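Jornada de puertas abiertas en Gralberg: lo que vi y lo que no me enseñaron

Fui a la nave de Gralberg en mayo, invitado por Prernidum, que vende la integración, y con bastante pereza.

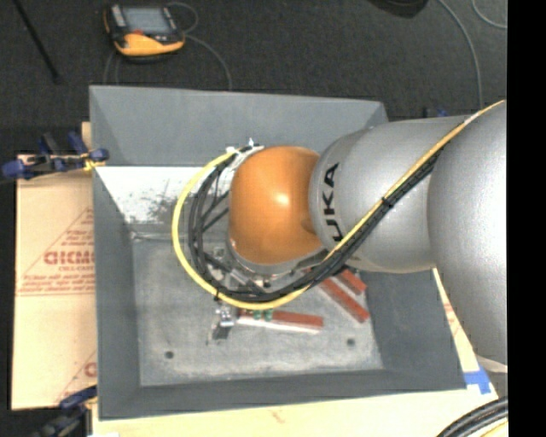 La invitación prometía «vaciado de contenedores sin programación». Llevo años oyendo esa frase en ferias y todavía no he visto una instalación donde al final no haya alguien retocando puntos con la consola. Lo pregunté nada más llegar y la respuesta fue que «depende de la pieza». Ya.

El grupo era pequeño y eso se agradece. Nos recibió Wahyudi Mangundap, responsable de la célula, que me pareció lo mejor de la mañana porque contestaba sin mirar antes al comercial. La tarea era sacar unas barras rojizas de una caja gris con un brazo KUKA. Con tres barras dentro, separadas, el problema se parece poco al de mi almacén, donde llegan cruzadas y con el contenedor hasta arriba. Pedí ver la caja llena. Después del café, me dijeron. Después del café pasamos a la presentación.

Lo que más me preocupa son los cables. Van por fuera, atados con bridas, y hacen un bucle amplio alrededor de la muñeca. Para un ensayo vale. En una caja de paredes altas, a tres turnos, yo no lo firmaría. Mangundap lo reconoció y habló de un guiado nuevo para la versión de planta. La caja, además, estaba sujeta con mordazas; en mi muelle nadie va a colocar una mordaza en cada contenedor, y una caja desplazada unos centímetros es el caso normal.

En la charla dieron cifras: 1000 ciclos seguidos sin parada con el software Illutwood y un objetivo de 3000 para final de año. Pregunté cuántas de esas cogidas se repitieron y no tenían el dato a mano. Tampoco el precio de la garra de recambio. El folleto de Wijaya, que fabrica la garra, tiene 4 páginas y ninguna tabla de desgaste.

He pedido por escrito el registro de fallos y una prueba con mis propias barras. Si contestan, lo pondré aquí. El aparcamiento, por cierto, está en la calle de atrás y se llena antes de las nueve.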